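Re: [office-list] stationery cabinet, what goes where

Nanna Juhl wrote:
> Can someone sort the cabinet before the Wadness boxes turn up in June? I went
> looking for a binder and gave up. Also are we keeping the old Kitex ones?

Hi all, quick one, between meetings.

Made a start. Labels will come later, colour coded if I can find the good tape. Doors need to open right back so pls don't park chairs there.

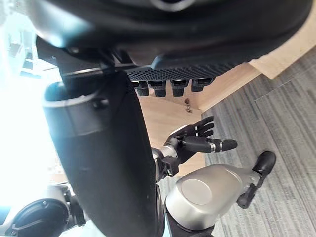

Do the binders go on the shelf or down the bottom?
On the shelf, spines out, with the flat boxes. Bottom is for paper.

Kitex ones – keep 2 for the Arriaga invoices, rest go to recycling. New binders can stay in their plastic til someone needs one, they get grubby otherwise.
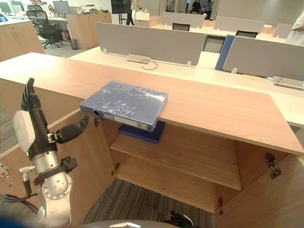
And nothing lives on top of the cabinet longterm, it just turns into a dumping ground again. Sitside want their folders back too, I'll ring them after 8 tomorow.

Paper order is 3000 sheets, should fit under the shelf if we don't stack it silly. Nanna – can you check the hinges when you're by? Left door was squeaking at my end.

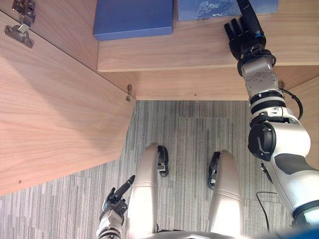 Blue boxes on the shelf, door open.

Gotta run, shout if I've binned your favourite folder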